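Unit 7: Light Falloff and Surface Reflectance
Course notes, A. Thakur

7.1 Diffuse reflection

A matte surface scatters incoming light in all directions. Its brightness depends on the angle between the surface normal and the light source, and the viewing position has little effect. Satin finishes fall between matte and gloss: most of the light is scattered, but a broad, weak highlight remains.

Color casts are easiest to detect on pale neutral surfaces. A single sheet can read warm in one area and cool in another when two sources of different color temperature reach it — the eye tends to correct for this, and a meter does not.

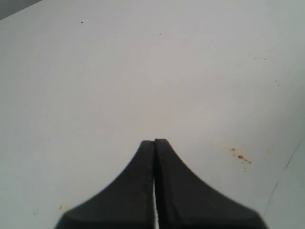
7.2 Inverse square law

For a point source, illuminance falls with the square of distance. A source giving 400 lux at one meter gives 100 lux at two meters. Large sources at close range fall off more slowly, and the formula should not be applied to them.

7.3 Shadow edges

Edge softness increases with the size of the source and with the distance from the object to the receiving surface.

Reading: Dixit, chapter 10. Problem set 7 is due in June.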